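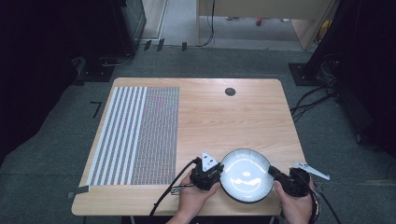
Notebook, February -- tabletop and place settings

Came in a bit after nine with my coffee and the good intention of finishing the page I left half written last time, and of course started on the table instead. I like this table. It has rounded corners, so I don't catch my hip on it, and the light wood grain makes it easy to see where a plate's rim ends and the tabletop begins. The cable hole near the far edge, right of the middle, is a nuisance only if you forget it, and I have now written "mind the grommet" in this notebook often enough that I ought to remember.

The sheet

We're still on the striped sheet, laid on the left half with the wide stripes running front to back. Vivek would like it to cover the whole top, the way a tablecloth would in a real dining room, and I see his point, but I do want bare wood on the right for comparison. The same plate on a busy pattern and on plain wood are two quite different things to look at, and it is handy to have both within arm's reach. So: half and half for now, and we can argue about it again over lunch.

The wide white and grey bands on the left part are easy on the eyes. The fine lines on the right part are another matter. In pictures they go pink and purple and a little green, most of all toward the far end, though I'd call the thing grey if anyone asked me at the table. Mamta says shirts do the same on television -- her uncle was once asked to change his before an interview and has never let the family forget it. I'd like to try a plainer cloth next to it. She has a catalog from Değirmenci with some linens in it that might do, and I've asked her to leave it on my desk.

I'm using the right border of the sheet as my line when I set things out. It's close enough to straight against the wood. The left border slants, so please don't measure from that side, whoever picks this up after me. I did it once and spent a good part of a morning wondering why my fork positions had wandered.

The plate

Round, shallow, pale bluish white inside, thin dark rim. I'm fond of it. There are fine radial markings near the border that I hadn't noticed until I got it under these lights, and it's so glossy that the reflections make a whole arc over the upper part and a fat crescent down below. Pretty, but it does make it hard to judge a chip or a smear, so for the condition notes I'd suggest looking at each plate from two sides before writing anything down.

The Tralix spreadsheet now stands at 1,647 rows, and I'd like the dinnerware to have its own tab before it gets any longer. Vivek has promised to do it. I have promised not to nag (this doesn't count).

To do

Leave at least 8 inches between the plate and the sheet when setting up the bare wood side.

Check the dark tape at the near left corner of the sheet, and see to the little lighter grey bit by the end of it while you're down there.

Ask Mamta about the shallow bowls from Plekia. She thought there were 20 in the order, and I'd like to borrow two of them.

Wipe the wood with the soft cloth, please, and leave the blue sponge for the sink.

Stopped at half past twelve. Vivek brought in lemon cake and I got crumbs on this page, sorry.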